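**Gripper lets the rod tilt before it reaches the cup**

**Sarahí Cárdenas**

I'm working out a pick-and-place job in simulation before I set it up on the bench in my garage. A two-finger gripper has to drop a thin clear rod into a mesh cup. Grip force is 90, solver rate 2,000 Hz.

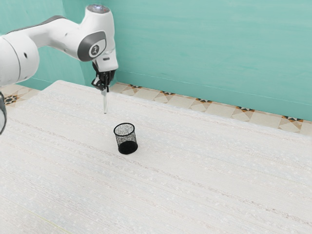 *Rod in the fingers, cup to the right of it.*

In 165 runs the rod leaned on most of the descents. More force makes it jitter. What should I change first?

**Vitalii Kobzar**

Check the contact model. Flat pads on a thin cylinder give you a line contact at best, and many solvers reduce it to one point. Add torsional friction, or model a shallow V-groove in the pads. Put the force back to its default while testing.

**Bendness**

same thing here, slower descent helped a bit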